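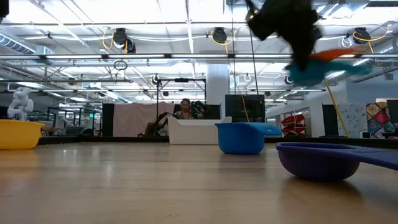 My June of no recipes

I gave up recipes for a whole month last summer and I'm still kind of recovering from it. Not cooking, just recipes. No books, no phone propped up against the toaster, no scribbled cards from the back of the drawer. If I couldn't remember how to make a thing, I had to guess.

You have to understand that I'm a rule follower in the kitchen. I level my flour with the back of a knife. I have more than 300 recipes saved in Prukent, the app I use for keeping them in order, and I'd say half of those are banana bread (I don't even like banana bread that much!). So when I caught myself looking up how to boil eggs, for what must have been the fiftieth time in my adult life, I figured something had to change.

The first week was soup. Soup is very forgiving. I threw in an onion, a can of beans, whatever was going limp in the fridge, and it all came out tasting like soup. I got cocky. By the weekend I was telling everyone at work that recipes were for cowards.

Then I tried to bake.

My biscuits came out like something you'd use to hold a door open. I knew there was baking powder in there, I knew there was cold butter, and I had a strong feeling about buttermilk, but the amounts had completely left my head. I'd made those biscuits every other Sunday for 9 years! I think I'd never really learned them at all, I'd just been reading them out loud to my hands.

So I made them again the next day, and the day after that, and I started paying attention to the dough instead. Too sticky, more flour. Too crumbly, a splash more milk. By the fourth batch I had something I'd have served to company, and by the end of the month I could make them while talking on the phone.

Pancakes went the same way. Pie crust did not, and I don't want to talk about the pie crust. 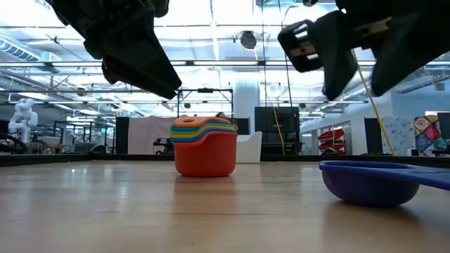 When I put up a short note about all this back then, a reader called Biscuit Fan in Indusden wrote that I should quit guessing and buy a scale, that a cup of flour is never the same cup twice, and that my doorstops were probably down to how hard I packed it. I did go and get a scale after that. It's good! I use it for bread and pretty much nothing else, and I still like scooping better for anything I'm going to eat in my pajamas.

Since then I've gone back to recipes, mostly. I read them the night before and then leave them in the other room, which makes me braver about swapping things. Last week I put orange peel in the ginger cookies and left out half the sugar, and they were a little flat but the flavor was great - I'd do it again with an extra spoonful of flour.

Next up is the pie crust. I've got a pound of butter in the freezer and a free Saturday, and if it goes badly there's always soup.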